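Hot water system relief valve dripping, is a service plan worth it?

Asked by Floor Van Rooij in Home Maintenance
3 answers

We moved into a brick unit last year with an electric storage hot water system out the side, a Tangen, 300 litres. I don't know how old it is. The sticker with the date has faded and the previous owner left no paperwork.

Since August the valve near the top has been dripping into the copper drain line. At first it was only in the mornings after the off-peak heating, which I understand is normal. Now it drips most of the day and the concrete under the outlet has gone green. I put a bucket under it on Tuesday and it was well over half full by dinner time.

I rang a plumber, who quoted $205 for a callout and a new valve. The same company then offered me a yearly plan that covers the hot water, the split system and the gutters. The plan is $600 a year, and the valve would be included if I signed up this week. I don't like being told I have to decide this week, but the tank could have other problems as well.

Questions:
Is a dripping valve a sign the whole tank is on the way out?
Can I lift the lever myself to flush it, or will that make it worse?
Is $600 sensible for one tank, one split system and a single-storey roof?

The unit is where my mum stays during the week as well, so I'd rather not be without hot water in the meantime. 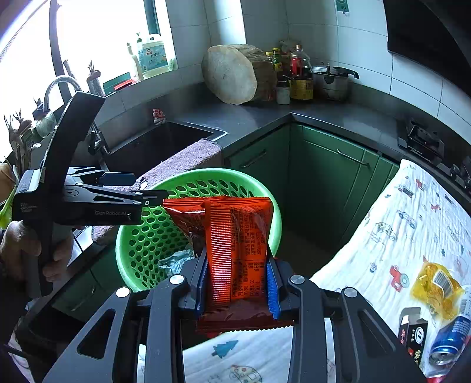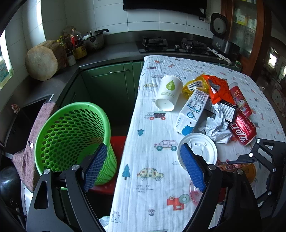 I should add that the water pressure in the shower is very strong, stronger than at our last place. I don't know if there is a pressure limiting valve anywhere. There is a brass fitting where the cold pipe goes into the tank with a small plastic cap on it, and a second little drain line comes off that one. The second line is always dry.

Answer from Sølve Hellström
Marked as helpful

A drip from the relief valve doesn't mean the tank is finished. If the tank itself was leaking you would see water or rust around the base, or a stain coming down the outside of the jacket. Check there first with a torch.

You have given the likely cause in your last paragraph. The fitting on the cold side with its own drain line sounds like an expansion control valve. When the water heats up it expands, and that valve is meant to let the extra out as cold water. If it's always dry, it may be stuck shut, and then the hot side valve has to do all the work – and you are paying to heat the water it throws away. High mains pressure makes it worse. Ask the plumber to put a gauge on the outside tap and check for a limiting valve before replacing anything. If you only change the top valve, the new one could be dripping again by Christmas.

As for the lever, most manuals say to ease it every six months. Lift it gently, let it run for a few seconds and lower it gently. Don't let it snap back. The water coming out will be hot enough to scald, so check where the drain line points and keep your mum and any pets away from it. On an old valve that hasn't been touched for years there is a fair chance it won't reseat, so do it in the morning on a weekday when you can get someone out.

I wouldn't sign the plan this week. Get the $205 job done, and ask for the anode to be looked at on the same visit. If the anode has never been changed and the tank is past ten years, start saving for a new one.

Answer from Nicanor Paredes

Had the Clalard plan for two years in our old house. Gutters once a year, air con filters once a year, and they looked at the hot water for maybe five minutes. When the thermostat went, the part wasn't covered, only the labour. Read the exclusions. I cancelled and there was a $30 fee for that too.

If you want the gutters done, ring a gutter person. You can wash the split system filters yourself in the laundry sink.

Answer from Anon

just turn the temperature down a bit, ours stopped

Comment from Sølve Hellström on this answer: Please don't do this without advice. Stored hot water has to be kept at 60 degrees or above because of bacteria, and on most electric tanks the thermostat is behind a cover with live terminals. It's a job for someone licensed.

Comment from Floor Van Rooij: Thanks all. No rust around the base. I've asked for the pressure test and the anode check and told them no to the plan for now.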